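I had a bet on with Igor Hudec: a bag of Vornier coffee said the machine would have the counter tidied before my bus at 3. He wanted the blue tin put away and the keys hung up, the two chores he's hated his whole life.

"My aunt does it in one minute," Igor said, "and she's 90!"
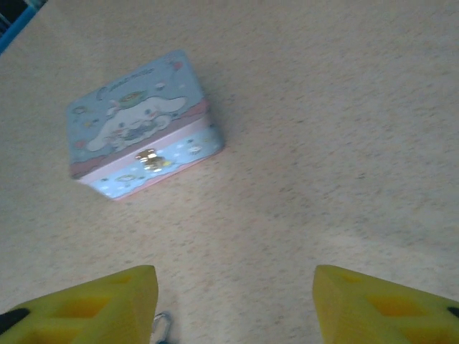

The tin with the little gold clasp, yellow fingers open.

So we waited. Margus Paju ate a sandwich and told me about the Plorkent warehouse, where he'd once watched more than 2000 boxes go by and not one of them had a floppy-eared puppy on it. I said boxes were easy – try keys. Keys are slippery little devils, and mine hide from me every single morning!

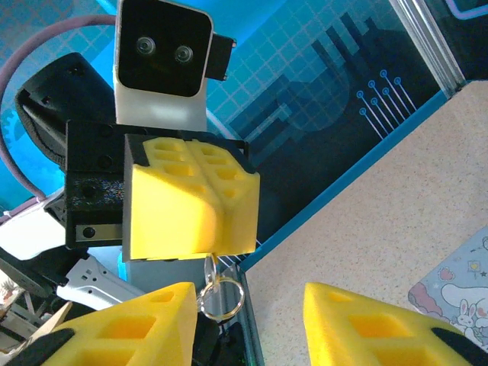

Ginis Home Chores Club

I leaned in for the keys, I admit it. I even said "go on, sweetheart" out loud, and Margus put down his sandwich to stare at me.

"Would you let it do your kitchen?" he asked.

"I'd let it do yours," I said.

Igor had stopped talking by then, and he never stops talking. 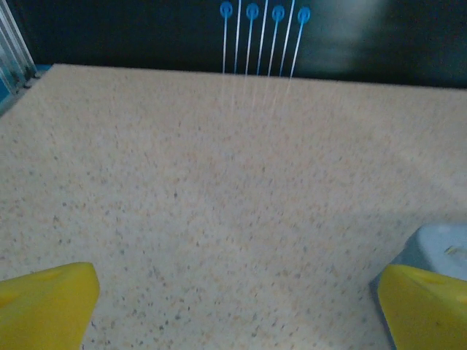 Blue pins along the back of the counter.

I missed the bus. I asked Igor who'd won and he said to ask him again in January, so I bought the coffee myself and we drank it standing up.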